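**May, morning - bench and top surfaces**

Started with the white table again. It has picked up more marks since the last entry: gray smudges over most of it, and the brownish patch toward the middle that I keep meaning to deal with. Dry cloth took off the dust and nothing else. Damp cloth with a drop of dish soap did a bit better near the edge, then I stopped because I didn't want water getting under the wood trim.

Things to try on the stains, in this order:

- soap and warm water, left to sit for 2 minutes
- the Korberg cleaner, thinned
- melamine sponge, light pressure, on a corner first

The scratches are a different matter. They won't clean out and I'm not going to sand the top for them. If we want a clean white surface for the Isah work we should lay a sheet over it and swap the sheet when it gets dirty. There is an offcut in the Rudum store that might be long enough. Need to measure before carrying it up.

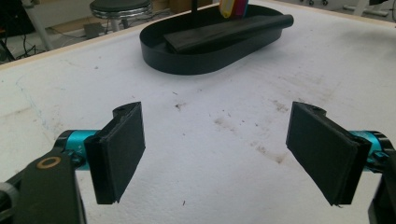 The black oval tray stays on the table for now. Its walls are low, so small parts are easy to pick out of it, and black against white means I can find it without looking for it. I had thought of moving it to the shelf, but then things get put down on the bare top and roll. Please put it back at the far side when you're done - the near side needs to be free for work.

Went through the drawer under the window after that. Threw out 4 dried-up markers and a roll of tape that had gone solid. The Grombridge catalog is from two moves ago, so that went too. Kept the short ruler.

Trays: we have 2 spare ones in the cupboard, both deeper than the oval. Good for cable ends, too deep for washers. If anyone orders more, get the low kind.

Afternoon - tried the soap on a spot near the corner. Gray came up fairly well, brown not at all. Korberg next time, with the window open. The whole job so far is around 14 minutes, not counting the drawer.

Still open:

- measure the offcut
- refill the soap bottle
- check whether the trim is glued or pinned before any more wet cleaning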